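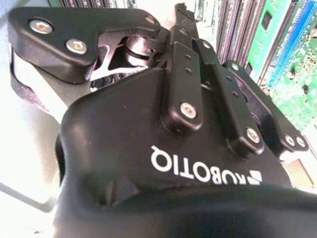 Tickets and Accreditation: Frequently Asked Questions
Stetbridge Short Film Festival
Last updated 9/17/19

When do festival passes go on sale?
Passes are released in March. Single tickets follow once the full program has been published.

Can I exchange a ticket for another session?
Exchanges are accepted at the box office up to 30 minutes before the session printed on the ticket. Tickets to the opening night screening cannot be exchanged.

What happens if a screening is cancelled?
Single tickets will be refunded in full to the card used for purchase. Pass holders may reserve a seat at any other session that is not sold out.

Does a pass guarantee entry?
No. Pass holders must reserve a seat for each session. Reserved seats not claimed eight minutes before the start are released to the standby line.

Are films shown with subtitles?
All films in languages other than English are subtitled in English. The Cáceres retrospective, curated by Renata Escobar, includes two silent works with live piano.

Who may apply for industry accreditation?
Filmmakers, distributors, programmers and film students in their final year. Applications are assessed by Hamish Baxter, Industry Coordinator, and decisions are sent by email.

Is the Trurkholm Theatre wheelchair accessible?
Yes. Step-free entry is by the side door on Pirnville Street. Please select an accessible seat when booking. Companion Card holders receive a second ticket at no charge.

Can I bring children?
Unclassified films are restricted to patrons aged 18 and over unless the program states otherwise.

I have lost my pass. Can it be replaced?
Please contact Delia Sosa at the box office, extension 2409, with your booking number and photo identification.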